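Chapter 4
What Will It Really Cost?

I bought my first pair of robot arms from the wrong page of a catalogue. The page I read gave the price of the arms. The page I should have read, 414, gave the price of everything that goes with them, and I only got to it after the order had gone to Pluken and my head of department had signed it off. I'd like you to do better than I did, so we're going to spend this chapter on the dull bits of the budget!

Start with a blank sheet and write down what the arms will be bolted to, what will stand behind them and what will lie under them. Then the small stuff — cable ties, baskets, bowls, a roll of tape. My old colleague Kazuhiro Kuroda used to call these the kitchen drawer, and at Itodton his kitchen drawer came to over 248 pounds for a single bench. He hadn't planned for a penny of it.

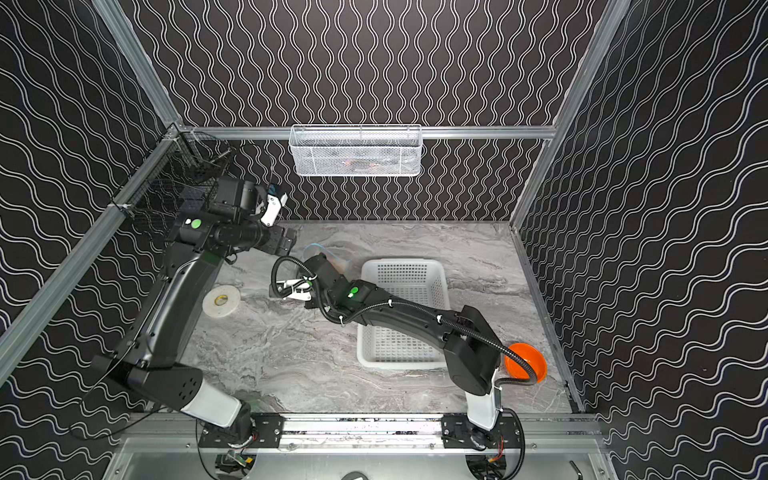

4.1 Counting past the arms

Two arms side by side on a front rail, and if you're like me they're all you see at first. Now look at what else somebody had to order. There's the aluminium framing, the patterned panels on three sides, the marbled tabletop and the mounting plates. One basket hangs on the back wall, another up in the left corner, and there's a third on the table. The right arm has its own run of ribbed conduit, tied on with little white cable ties, and there's wiring below both mounts as well.

I put all of that under three headings: structure, cabling and things to handle. Cabling is the one my students always guess too low (I still do it myself, and I've planned seven of these cells). When we priced a cell for the Custton workshop, the quote from Baláž had the frame down to the last bracket and left out conduit altogether, so we had to go back and ask.

Before you read on, take your own sheet and put a figure next to each heading. Use pencil. We'll come back to those figures in 4.2, where we add delivery and spares.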